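Third hand this week. The Ultov one quit at grasp 146, a tendon gone, and the Modise pads were too slick for anything thin. So now the Celness fingers – jointed, fussy, expensive – and me on the floor with a laptop on my knees, six hours from the demo.

Mikirville wanted bags. Not boxes, not cups. Bags.

"Anyone can pick up a cup," the boss had said, and went home.

Try one, missed. Try two, got the corner and then didnt. I dropped the closing force to 5, then to 3. Changed the wrist angle. Changed it back. Drank somebody's cold coffee, maybe mine.

Again. Go.

The motors made their small noise, like a person about to say something.
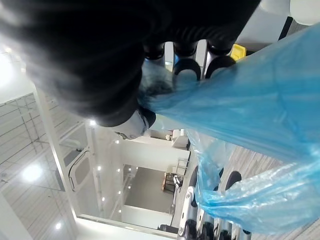 Blue plastic between the fingertips, all creases. I didn't breathe. On the screen the force line wobbled and I watched it instead of the hand – couldn't look at the hand. Stupid. You work four months on a thing and then you look at a line.

I thought of my mother in her kitchen, rubbing a grocery bag between finger and thumb to get it open. No camera. No controler. Talking the whole time.

Saved the settings. Typed the file name wrong, left it.

Then I reached for the next bag.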